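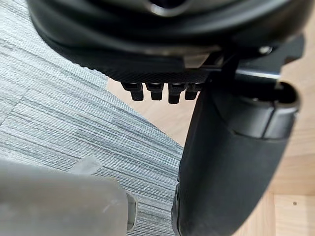
## Stop averaging the success rate

Read the Tisa paper on Saturday, then read it again. Headline result: a policy trained from wrist views alone, no overhead camera, 138 demos, does nearly as well as the multi-camera baseline on furniture tasks. Good result. I believe it. I also think the table everyone will quote is the wrong one.

The average is over 47 tasks and most of them are tabletop. Easy angles, everything pale and well lit. Then there are the under-the-seat tasks – black plastic on black plastic, glossy shell, gripper finger so close it's a gray blur – and those get folded in with the cup stacking. Five tasks out of 47. They could all fail and the average would barely move.

We ran the released weights at Enesthorpe on our own chairs. Tabletop numbers held up fine. Underneath, roughly a third of what the paper's average would lead you to expect. Oriana Garrido thinks its depth, I think it's contrast, we haven't settled it. A bolt head gives you one bright dot to aim at. A row of matte black tabs gives you edges, if the light is kind.

None of this sinks the method. Wrist-only is cheaper, calibration is less of a pain, and the Jultix people got there with a rig a small lab can afford. But report by viewpoint. Two columns would do it: from above, from below. Paewai already splits by lighting and the world didnt end.

And publish the failed rollouts. All of them, not a highlight reel of near misses. I learned more from one afternoon of watching ours miss than from the whole results section.

More on the contrast thing once we've rerun with a side lamp.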